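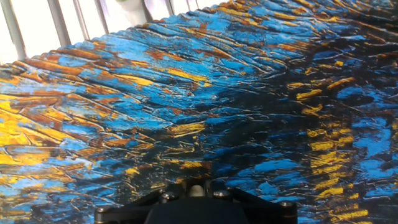
On me pose la question à chaque repas de famille : « Alors, ton robot, il fait la vaisselle ? » Non. Il ne fait pas la vaisselle, il ne plie pas les draps, et il a mis tout un mois de mai à ranger des cubes dans un bac sans en envoyer un sur deux par terre. Mais il y a des choses qu'il fait bien, et surtout il y a une façon assez simple de savoir lesquelles avant d'y laisser ses économies (ou celles de l'atelier). C'est cette méthode que je vous propose aujourd'hui, à refaire chez vous si vous avez un bras sous la main, même un petit.

Choisir la corvée

Prenez une corvée idiote et découpez-la en gestes. « Ranger le salon », ça ne veut rien dire pour une machine. « Prendre un cube sur le tapis et le poser dans la boîte », oui. Je me limite à 5 gestes par corvée, et je les écris au feutre sur une feuille avant de toucher au moindre réglage. Si vous n'arrivez pas à décrire le geste en une phrase, laissez tomber et prenez-en un autre !

Essuyer une table, par exemple, c'est un piège. On croit que c'est un aller-retour avec un chiffon, et puis on se rend compte qu'on appuie plus fort sur les taches, qu'on soulève la salière, qu'on ramasse les miettes dans le creux de la main... Gardez ça pour plus tard.

Préparer la table

Mon erreur pendant longtemps, c'était de tout tester sur un plateau nu, bien propre. Ça marchait à merveille, et dès que je passais sur la nappe de la cuisine, plus rien. Liis Toom, avec qui je partage l'atelier, m'a convaincu de mettre des tissus imprimés sous les objets, les plus chargés possible. Des tourbillons, du jaune sur du bleu, tout ce qui embrouille la vision. Une maison, c'est plein de motifs – autant s'y frotter tout de suite.

Tendez bien le tissu. Un pli de rien du tout suffit à faire basculer un cube au moment où la pince se referme.

Côté objets, mélangez les formes. Des cubes en bois pour commencer, c'est franc, ça se saisit par deux faces, et puis quelque chose de long et fin, et quelque chose de rond qui a une sangle ou une anse.
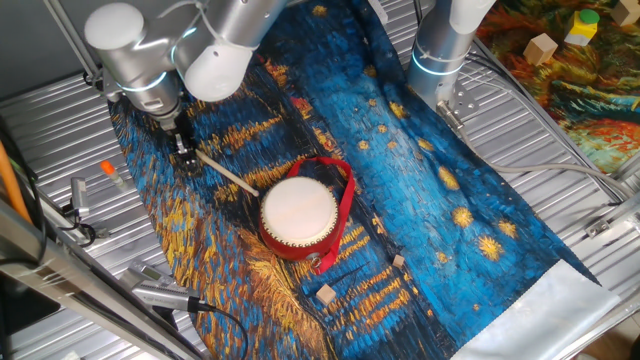
La baguette de tambour, j'y tiens beaucoup. Tenir un objet, c'est une chose ; s'en servir pour aller en toucher un autre, c'en est une autre, et presque toutes les corvées sont de ce type. Un balai, une éponge à manche, une spatule, c'est le même problème : le bout qui travaille est loin des doigts. Si la baguette tourne un peu dans la pince, la pointe part complètement ailleurs. Commencez avec une prise près du milieu, puis reculez petit à petit.

Compter les essais

Faites jusqu'à 200 essais par geste, en changeant la position de départ à chaque fois. Oui, c'est long, mettez la radio. Notez seulement réussi ou raté, plus un mot sur la cause. Mon carnet est plein de « glissé » et de « pris la sangle ». Phyllis Stockdale, qui m'a appris le métier chez Eltico, ne regardait jamais les réussites, uniquement la colonne des causes, et je fais pareil depuis.

Alors, prêt ou pas ?

Ma règle à moi : si je dois intervenir plus de 18 fois sur la série, je considère que la corvée reste pour les humains. Chez moi, trier des blocs rigides passe sans problème. Tout ce qui est souple, linge, sangles, sacs, ne passe pas encore. Les outils à manche sont entre les deux, ça dépend énormément de la prise de départ.

Pour un atelier, le calcul est plus favorable que pour une cuisine, vu que les pièces arrivent toujours au même endroit. Pour la maison, gardez votre éponge encore un moment. La prochaine fois, je m'attaque aux chaussettes, et je vous donnerai les chiffres, même s'ils sont mauvais.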